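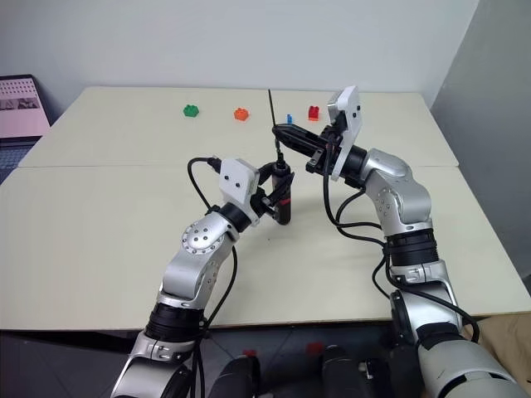
Attachment 1: left gripper holding the cylinder, right gripper near the rod.

cduangkaew (moderator)
Members are asked to comment on the Cunasix teleoperation set: 2,619 demonstrations accepted, 300 rejected.

Vultico
We recommend hand guiding for this task. Remote control hides contact forces from the operator.

Atanasov
I disagree. Hand guiding puts the operator's arms in the camera view.

Vultico
Noted. The rejection count still concerns us.

cduangkaew (moderator)
Rejection criteria will be posted in March.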